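Stillico hand-held grippers (pair) – worth the price for home recording?
Forum: Data collection and teleoperation

wustine_bench
Posted Thursday, November 7, 2024

Hello all. I have been using the Stillico two-finger set since August and I want to share my opinion before the trial ends. We are two people, me and Nerea Robles, and we record kitchen tasks in normal homes. The kit has two hand-held grippers, spare pads and the Alcaraz software license. We paid 1,882 with shipping, and the renewal is 400 per year.

Good points: the linkage is smooth and my hand is not tired after one hour. Bad points: the manual is very short, and the pads are expensive, 78 for one set.

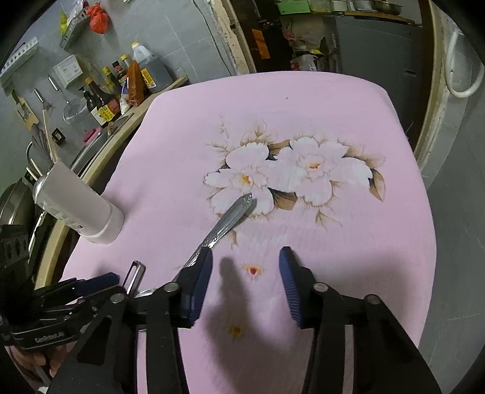 The pads are my main question. They are soft enough for cups and boxes, but thin metal on a flat table is a different story. Ridges like the ones on the right pad hold a round handle well when you come from above. With a flat handle, for example that decorated silver one lying on the pink cloth, I need to touch the table first and then close slowly. Nerea does it faster than me, so maybe it is only practice.

grendmont_user
I disagree about the pads. I had the same set for a year and the pads were the best part. What I did not like was the software. It lost the alignment between left and right two times, and support answered after nine days.

lvillalobos
Leandro Villalobos here, I do similar work with the Grendmont kit. It is cheaper, but the fingers are wider and you will suffer with cutlery. For small tools I would stay with Stillico. Do you start with the peeler or the spoon?

wustine_bench
@lvillalobos Peeler first, normally. If the spoon is too close to it, one finger pushes it away and the take is not useful for us. We have 166 good takes of "utensil to caddy" now and I would like to have double.

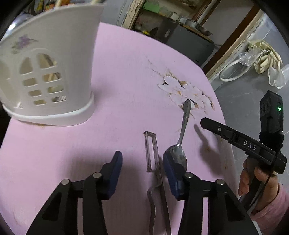
Peeler between the fingers, spoon close to the right pad.

grendmont_user
That is very tight. I would move the spoon further away and make your life easy.

wustine_bench
I understand, but in a real kitchen the things are close together. If I make it easy, the recordings are less useful to our client. About the alignment – I had this problem one time only, and after the update in August it did not come back.

lvillalobos
I agree with leaving it tight. But 400 for the renewal is too much for two people. Ask them for the small team price, it is not on the website.

grendmont_user
Small team price does not include pads, be careful. I still say the money is better spent on a second Grendmont.

wustine_bench
Thank you both. I will write to them tomorrow and post the answer in this thread.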